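Reading time: 7 min

Fanen: Frequently Asked Questions

We get a lot of mail about the laundry work, most of it polite. The answers below were last brought up to date in April, after the second round of results. If your question is missing, it may be that we don't know the answer yet and are hoping you won't notice.

What is Fanen?

Fanen is a method for teaching a two-armed robot to pick up a crumpled piece of clothing, open it out, fold it and put it on a pile. The method is the part we care about. The folded clothes are how we find out whether the method is any good, and also a modest benefit to the household of whoever supplied them.

How is it different from other ways of teaching a robot to fold?

Most approaches show the robot a great many good folds and ask it to copy them. We do that as well. Then we add a second kind of lesson, which we call a regrasp lesson. It begins in the middle of a failure: a sleeve under the body, a corner missed, both grippers holding the same bit of cloth and pulling in different directions like siblings. A person takes over by remote control from that point and works back to something foldable. The robot learns from the recovery only, and the clumsy part that led up to it is thrown out of the training set.

We had expected the recoveries to be a small seasoning on top of the main dish. They are now closer to half the meal.

Why sportswear?

It is slippery, it is stretchy, and it doesn't hold a crease. A cotton dish towel more or less wants to be folded. A jersey has other plans. If you tune a method on towels you get a method for towels, and we already had one of those from the year before. It was called Hiria and it was very good at towels.

Trim is useful too. A stripe of contrasting color along an edge gives the vision model something to hold on to, and one of the things we test is how badly it copes when that help is taken away. (Badly. See further down.)

What does one trial look like?

A garment starts as a heap on a padded gray surface. The robot has to find a usable edge, get both grippers onto it, spread the cloth, fold it and set it with the finished ones. The clock starts when the arms first move and stops when both grippers have let go for good. Anything over 300 seconds counts as a failure, however lovely the result.

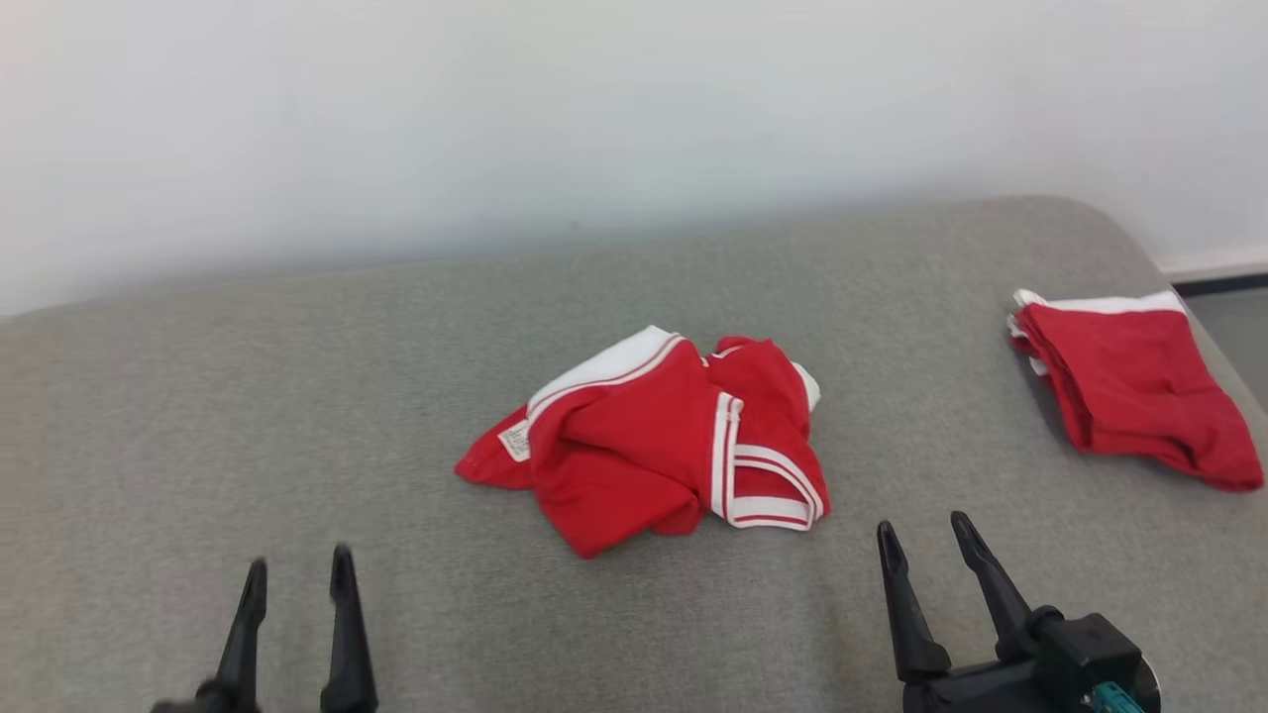
The starting heap matters more than people think. For a while we crumpled everything by hand, and after a few weeks the operators had each developed a personal crumple. The model got very good at Dalia Grigaitė's and poor at everybody else's. We now lift the garment by a randomly chosen point, let go from a fixed height, and leave it however it lands. It is less fun, and the numbers dropped the day we brought it in, which told us what the earlier numbers had been worth.

Why a soft surface? Wouldn't a hard table be easier?

It would be easier for the cameras and harder on the fingers. To get under a single layer of thin cloth, the fingertips have to press down a little. On a hard table, a small error in height means either grabbing air or leaning on the furniture. Padding forgives some of that. The price is that the surface gives way under pressure, so the cloth is never quite at the height the model believes it to be, and fabric on fabric drags. We think it's a fair trade. We have met people who strongly disagree, usually at lunch.

How well does it work?

On garments it has trained with, the current version finishes 4 out of 5 trials inside the time limit. With the regrasp lessons left out and everything else kept the same, it finishes a bit under half. That comparison is the main result, and we'd ask you to quote it in preference to the first number by itself.

On garments it has never met, things get humbler. Similar cut and similar fabric: a small drop. Similar cut without the trim: a large drop. Anything with a zipper: please don't.

What counts as folded?

This took longer to settle than the learning code. We began with a geometric score based on the outline seen from overhead, and found that a garment rolled into a neat lump could beat one that had been properly folded by a sensible adult. We now use two human raters who don't know which version of the method made the fold. They answer one thing: would you put this in a drawer as it is? If they disagree, the trial counts as a failure. The raters turned out to have very different drawers, so we also publish their scores separately.

How much demonstration data did you use?

The main set has 255 full folds and a larger number of short recoveries. By the standards of the field it is a small pile. Part of what we wanted to know was whether a modest set with the right failures in it could stand up to a big set without them. On this task, with these clothes, it could. We have no idea whether that holds for bedding, and the fitted sheet is not something we intend to discuss.

Which cameras does it use?

One view from the head and one from each wrist. The head view is for planning: where the heap is, where the pile is, which end is probably a sleeve. The wrist views are for the last couple of inches before a grasp, when the fingers are about to hide from the head camera the very thing you want to see.

Wrist views have a weakness, though. They go wherever the hand goes, and the hand doesn't always go anywhere interesting. 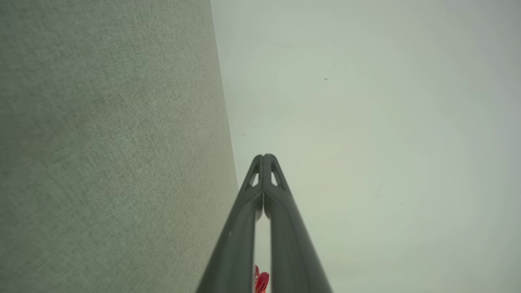 An early version of the model treated all three views as equally informative at all times. You can guess how that went. If one wrist was pointed mostly at upholstery and wall, the model dutifully studied the upholstery and wall, and its confidence in the next move sagged for no good reason. The present version learns a weight for each view at every step, so it can lean on whichever camera has cloth in it. Imani Haverford wrote that part over one long evening, and it gave us more improvement than the whole of the previous season.

We checked whether simply turning off the less useful wrist view would do just as well. It doesn't. A view that is nearly empty can still say where the arm has got to, and the model does slightly better with that information than without it.

Does it use touch?

No. The only thing it gets from the fingers is how far apart they are. If they close further than expected, the grasp has probably missed. If they stop early, they have probably caught too many layers. "Probably" is carrying a fair load in both of those sentences. We would like proper touch sensing and have asked for it in two budgets running.

What goes wrong most often?

Picking up two layers in place of one, by a wide margin. The fold goes ahead with great confidence and comes out looking like a napkin at a wedding held outdoors. Next is letting go too soon, then the grippers getting in each other's way over a small garment. After that comes a long tail of odd events that we log under "other" and bring out at parties.

Double-layer grasps are also where regrasp lessons help most. Without them, the robot tends to carry on regardless. With them, it will often set the cloth down, open the fingers and try again from a different side.

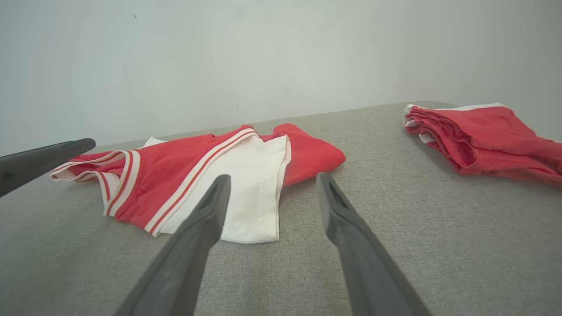 Dalia Grigaitė would like it on record that trying again is only a virtue up to a point: in her logs, a third attempt at the same edge almost never does better than the second, and she would cap retries at two and make the robot go and find another edge. The rest of us were fond of its persistence, but we ran her version. It was faster. The cap is now on by default, under a setting named after her, and she has asked us to rename it.

Is it faster than a person?

No. It is slower than a person who is also on the phone.

Can I use the code?

Yes, for research. The training code and the recovery set are in the Fanen release, along with the crumpling procedure and the rating forms. It should run on any two-armed setup with parallel grippers, though you will have to redo the camera calibration, and you should set aside more time for this than you are now picturing.

The motion planner isn't included. It belongs to Clorkov, who let us use it on terms that don't allow us to pass it on. A plainer planner of our own is in the release as a stand-in. It is cautious to the point of being dull, and it costs a few seconds per fold.

Has anyone else reproduced the result?

One outside lab, Delacroix, has repeated the main comparison on its own arms and with its own clothes. Their overall success rate was lower than ours, and the gap between the two versions was nearly the same. We were happier about the gap than we were sad about the rate.

What's next?

Long sleeves. After that, a mixed heap, where the robot has to decide which garment it is holding before it can begin to fold it. We have tried this a few times already. It folded a shirt and a pair of shorts together, very tidily, and both raters said they would put it in a drawer.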